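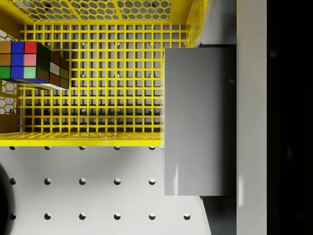

Helalmont students take cube task into simulation

The robotics club at Helalmont High School has moved its spring project into simulation, with 14 students writing programs for a robot arm that handles a Rubik's cube on a virtual pegboard table.

The project, named Stonura, pairs the cube with a yellow wire basket. Teams earn points for a clean grasp, for a controlled release and for leaving the basket where it stands. Solving the cube is not part of the task.

"They all wanted to work on speed first," said Corina Cârstea, who teaches computer science and runs the club. "I asked them to get the grasp right and worry about the clock later."

Students work in 4 teams and share one scene file, which was built over the winter by two seniors. Each team must log 200 simulated runs before its program can be entered in the club's final. Runs are started after school in Room 5 and the results are posted on the door. 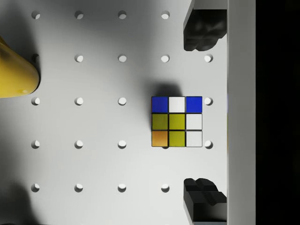
Page last changed: Sun 3 May

Team Dinu had the most completed runs at the last check. Its members have been adjusting how far the fingers open before the arm comes down over the cube. Team Plikargate rewrote its approach path last month and is repeating its early runs.

The final will be held in June in the school library and is open to families. Teams will show their programs on the large screen and take questions from the audience. Students who want to join the club for next year can leave their names with Cârstea at the front office.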